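# Visit notes: Warkmont demo suite, Voseo household simulation kit

Warkmont opened its demo suite to outside reviewers in March. I went for the afternoon slot, which ran from 1:30 to a little after 5, to look at Voseo, the simulation kit the firm sells to teams training home robots. We are comparing it with Skilitz, which we already license.

The suite is one long office with workstations along the windows. Each visitor got a login, a printed command sheet and a seat next to an engineer. No hardware was shown. Voseo is software only: a scene library, a physics layer and a task runner called Ko that resets rooms and logs results.

The library ships with 312 rooms. Kitchens make up the largest share, and bedrooms and hallways are thinner. Object count across all rooms is 1227, and the same assets do turn up repeatedly if you browse for long enough. Materials are plain. Edges of cloth and carpet show visible stepping at the default render setting, and raising it slowed my session noticeably. For training on depth or state data this matters little. For camera-based policies I would want to test it first.

Cloth was the part I came for. Sheets and blankets are simulated as meshes with adjustable stiffness. Ko can rerun a bed-making task from a saved state, and in my session 40 resets completed with 7 failures. All of the failures were a blanket corner passing into the mattress. The engineer said a collision fix is planned for the next release and gave no date. Skilitz avoids the problem by treating bedding as a stiff sheet, so neither product is ready for folding work without changes.

Task setup is done in a text file. Start positions, allowed contact force and the success test all go in one place, and errors point to the correct line. The success test for a made bed measures coverage only. Wrinkles are ignored, and an object left on top of the sheet does not fail the run unless you add a rule for it. I added one in ten minutes with the command sheet.

Pricing is per seat, with Ko charged separately. That is the weak point of the offer, as the library has little use without the runner. Support is by email on the base plan.

I have asked for a trial license limited to the bedroom set. The first test will be bedding at both render settings, using the state file I saved before leaving.

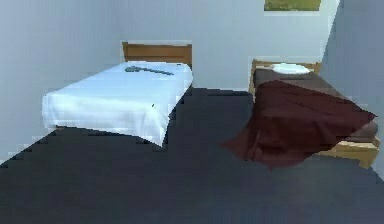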